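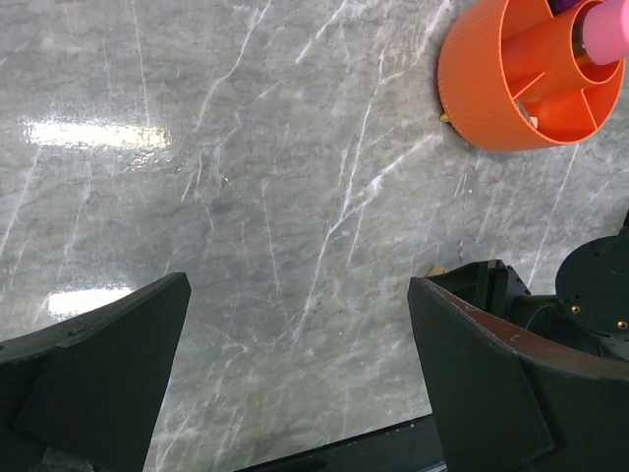
dunnockfield replied:
Sorry, but I don't buy the "landmark" talk. It's an appeal against an injunction, heard by 3 judges, and the most likely result is that they trim the wording and everyone claims a win. I've read the Clastis order twice and the part people are shouting about is one paragraph long.

oxbow_reader wrote:
One paragraph that bars "persons unknown" from standing within 200 metres of the Brosta depot for any reason connected with a protest. How much longer did you want it to be? A person who has never heard of the case can walk up with a placard and be in contempt.

dunnockfield wrote:
In theory. They have to be shown to have known about the order first. That's why there are notices on the fence.

oxbow_reader wrote:
Notices in small print, tied to a gate on the lorry side. The footpath comes in from the other end. I've walked it.

pelham77 wrote:
Can someone say what happened in the first place? Half this thread assumes we were all following it in June.

oxbow_reader wrote:
Short version. Clastis wants to expand the Brosta site. A march was called, 200 people turned up, the road was blocked for most of a Thursday morning. Clastis went to court without telling any of the organisers and came away with an order covering the gate, the verge, the footpath and the lay-by. It was meant to last 4 weeks. It has been rolled over ever since, and now it's the rolled-over version that's being appealed.

tidewrack wrote:
"Without telling any of the organisers" is doing a lot of work there. The campaign page had no name on it and no address. Who were they supposed to tell?

oxbow_reader wrote:
The campaign page had an email address on it. I used it myself to ask about parking.

tidewrack wrote:
Fair enough, I didn't see one. But I still think a firm is entitled to get its lorries out. My right to go to work isn't worth less than your right to stand in the road. People talk about the right to protest as though it came with no limits, and it has always had them.

marrowbone wrote:
Limits are fine. Who sets them is the bit that bothers me. If Parliament passes a bad law on protest I can at least write to my MP and vote against the lot of them. With this, a company's lawyers draft the rule, a judge hears one side of it, and it then binds people who weren't in the room. It's private lawmaking with a court stamp on it.

dunnockfield wrote:
You could say the same of any injunction, though. If my neighbour keeps dumping rubble on my drive I don't need an Act of Parliament.

marrowbone wrote:
Your neighbour has a name and gets a hearing. You don't get an order against everyone who might ever own rubble.

quillwort wrote:
Has anybody here looked at the Trurent case? Same kind of order, different town, and the appeal there said the area covered has to match the harm. The judge in the Clastis hearing mentioned it and then went straight past it, as far as I can tell. That looks like the strongest ground to me, much stronger than the grand human rights argument everyone wants to have.

dunnockfield wrote:
Agree with quillwort for once. Though Trurent was a private road with one entrance, so I wouldn't lean on it too hard. A footpath is a different thing and could cut either way.

pelham77 wrote:
So if they win on the area point, what changes? 200 metres becomes 50 and the rest stays?

quillwort wrote:
Possibly, yes. And the costs question gets sent off to be argued later — that's the part which frightens small groups off more than any map with a red line on it.

marrowbone wrote:
Exactly that. I know people who supported the march and won't sign anything now. They aren't afraid of being arrested, they're afraid of losing the house.

tidewrack wrote:
Has Clastis gone after anyone for costs, though? Or is this something people have heard from somebody else?

marrowbone wrote:
Heard, in my case. I'll admit that.

oxbow_reader wrote:
The letter that went round had a line "reserving the position on costs". Make of it what you like. I took it as a threat and I think I was meant to.

tidewrack wrote:
It's in every solicitor's letter I've ever had, including one about a hedge.

saltmarsh_k wrote:
Coming at this from the other side of the county. We've got Meireles putting in for a similar site and their planning statement already talks about "site security measures including legal measures". The application hasn't even been decided. So I'm a bit less relaxed than dunnockfield about it all being one paragraph.

dunnockfield wrote:
Have you got a link to that? I'd want to see the wording before getting worked up.

saltmarsh_k wrote:
It's in the appendix on the council site, I'll dig it out tonight. The search on there is hopeless.

pelham77 wrote:
Is the judgment going to be read out or do they just put it online?

quillwort wrote:
Online, I'd expect, with a summary. Read the full thing if you can. The summary of the last one left out the footpath altogether.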